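Venier (canning company)

Venier is a producer and wholesaler of preserved vegetables, pulses and prepared dishes in cans and glass jars. The company packs under its own name and under three further labels, Daher, Skano and Fultance, and supplies grocery distributors, ship chandlers and catering firms. It does not sell directly to households.

Contents
History
Brands
Production
Packaging and case sizes
Warehousing and dispatch
Distribution
Notes

History

The business began as a family packing shed that bought surplus chickpeas, broad beans and tomatoes from nearby growers and sold them in large cans to restaurants. Retail sizes were added later, when several of its restaurant customers opened small grocery counters and asked for the same goods in household portions.

In 2000 the company moved from its original shed to a purpose-built cannery with its own boiler house and a rail siding. The siding was used for inbound tinplate for a short period and has since been paved over as truck parking. The older building was kept as a dry store for pulses until its roof was condemned.

Jad Akl became managing director after a long period as head of purchasing. Under his direction the firm stopped packing fruit in syrup, which had been sold at a loss for several seasons, and put the freed capacity into prepared dishes. He also introduced written growing contracts in place of the spot purchases on which the cannery had depended.

Brands

Venier is the main label and covers plain vegetables and pulses: chickpeas, red kidney beans, white beans, green peas, sweet corn, peeled tomatoes and sliced beets. Cans carry a cream label with green lettering.

Daher is used for prepared dishes of the eastern Mediterranean type. The range includes stuffed grape leaves, fava beans with cumin, okra in tomato sauce, eggplant dip and a chickpea and tahini spread. The label was acquired together with its recipes from a smaller packer, and the grape leaves remain its best-selling item.

Skano was created for northern markets. It consists of pickled cucumbers, sauerkraut, red cabbage with apple and whole pickled beets, all in glass. The cucumbers are graded into three sizes, the smallest of which is packed only between July and September.

Fultance is the catering label. It is found only in large cans and is not intended for retail shelves, although some discount stores are known to stock it.

Production

Pulses are soaked overnight, blanched and filled by weight before brine is added. Tomatoes are steam-peeled, sorted on a belt and packed in their own juice. Cans are seamed under steam and then sterilized in batch retorts. The pickled lines follow a separate route, as their acidity allows them to be pasteurized at lower temperatures.

Samples from every retort load are held at elevated temperature and opened for inspection before the load is released for labeling. Unlabeled cans, known in the trade as brights, are stored by code and labeled only when an order has been received. This practice lets the same stock of white beans serve both the Venier label and private-label customers.

The product list at the last revision contained 174 items, counting each can or jar size separately.

Packaging and case sizes

Standard retail cans are packed 24 to a case, and small cans 48 to a case. Glass jars are packed 12 to a case with cardboard dividers. Catering cans are packed six to a case. Mixed cases are not offered, but mixed pallets may be ordered in full layers.

Easy-open lids are fitted to all retail cans except sweet corn and peas for export, which are available with either type of lid. Labels are printed in up to four languages.

Warehousing and dispatch

The finished goods warehouse has 1288 pallet positions. Glass is kept on the lower levels only. Stock is issued by production code, with the oldest code leaving first, and a customer may request a minimum remaining shelf life at the time of order.

Orders received before 11 a.m. are normally prepared for loading the following working day. Damaged cases are set aside and repacked where the cans are sound; dented cans are withdrawn. 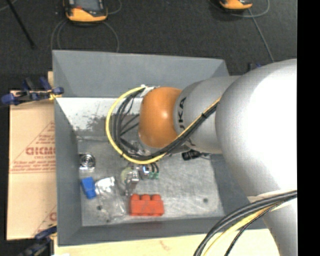

Distribution

Venier sells through appointed distributors, each of which holds a territory for one or more labels. The arrangement has produced some uneven coverage. Skano, for example, is widely stocked by delicatessen wholesalers in areas where the main label is not sold at all.

The distributor network serves 804 trade accounts, the majority of them independent grocers. Price lists are issued each March, after the growing contracts have been signed, and remain in force until the next edition. Surcharges for tinplate may be applied between editions with written notice.

Notes

Weights on price lists are net weights. Drained weights are printed on the can or jar and are given separately on request.

The Daher name is also used by an unrelated bakery.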